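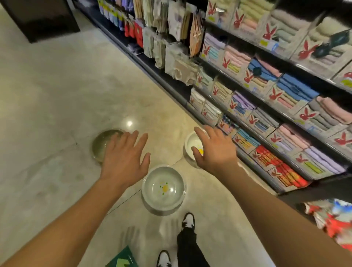 Bowls on the store floor, during a recording round with the head camera.

I have been putting off writing up the Cidance recording kit, partly from laziness and partly because I kept changing my mind about it. Well, my mind is made up now (mostly!), so pour yourself a coffee.

The kit is a head-worn camera, a battery for your pocket and a subscription to Brimlow, the service that sorts your clips into something a robot arm can learn from. We've been using it since April for a project we call Wostitz, all about bowls and basins and how a person's hands come at them. Glass, ceramic, plastic, we want the lot, and if there's water in them so much the better, since water and clear glass are what trip up our arm most.

First, the good part. The headband is light, and after 30 minutes I forget I'm wearing it, which I could never say of the old Yorath rig with its awful chin strap. The view is nice and wide, so both hands stay in it when I reach down to the floor, and my own sneakers come along for the ride more often than not. Shiny stone floors under store lighting worried me, but the picture holds up fine.

Now the grumbles. Quick hand movements can smear, and you may find a ghost of your own fingers where you didn't want one. The battery is good for 2 hours, no more. And Brimlow takes its sweet time, with a batch of 100 clips usually keeping me waiting until the next morning.

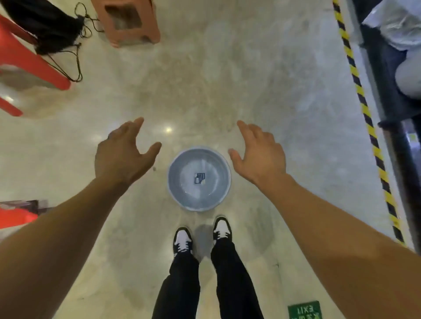

Dana wrote in to say that the smearing got much better for her once she turned off the automatic exposure, though she still wouldn't trust the kit with moving water and goes over every basin clip by hand before it gets anywhere near training.

I tried her setting and yes, it helps, so thank you! I'd still like a spare battery in the box at this price. 8 out of 10 from me, and we're keeping ours.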